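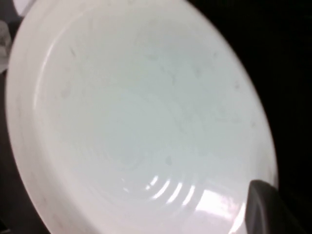
Berkent, May

Bowl (tableware)

A bowl is a round, open dish that is deeper than a plate and shallower than a bucket, and I've been writing this entry in my head for years. I eat nearly everything out of one, so take my enthusiasm with a grain of salt (or a spoonful of soup).

Shape and parts

Most bowls have the same few parts. The rim, or lip, is the top edge. The wall curves down from there into the well, which is the flat or rounded bit at the bottom. Underneath you'll often find a foot, a little ring that keeps the thing from rocking. Potters care a lot about the foot. I never looked at one until I took a class, and now I flip over every bowl I'm served, once it's empty!

Rims matter more than you'd think. A thin rim is nice to drink from, but it chips. A thick rolled one takes a beating and gives you something to hang on to while you whisk. Wide flat rims mostly show up on soup plates, where they give your thumb somewhere to go.

Materials

People have made bowls from wood, gourds, stone, clay, metal and glass, and more lately from plastic. Fired clay is the big one. Earthenware is fired at lower heat and soaks up water unless it's glazed. Stoneware is denser and heavier. Porcelain is the fancy cousin, fired hot enough that thin pieces can let light through. My own everyday set is stoneware from Hnatiuk, a small pottery here in town, and I've broken exactly one (the cat helped).

Plastic bowls are light and cheap, and great for camping. Melamine looks a lot like ceramic from across the room, but keep it out of the microwave.

Sizes

There's no single standard, so labels are all over the place. Jokilo sells a small dessert bowl that holds 200 milliliters, and its biggest mixing bowl holds 3000. Trutix calls nearly everything "medium," which drives me up the wall.

Care

Glazed ceramic usually does fine in the dishwasher, but check the bottom for a mark first. Gray scratches are often just metal rubbed off from forks and spoons. I make a paste of baking soda and water, leave it on for 15 minutes, then rub gently with a soft cloth and rinse. Wooden bowls want a quick hand wash and a bit of mineral oil now and then.

See also: Plate; Mug; Mixing bowl; Glaze; Soup plate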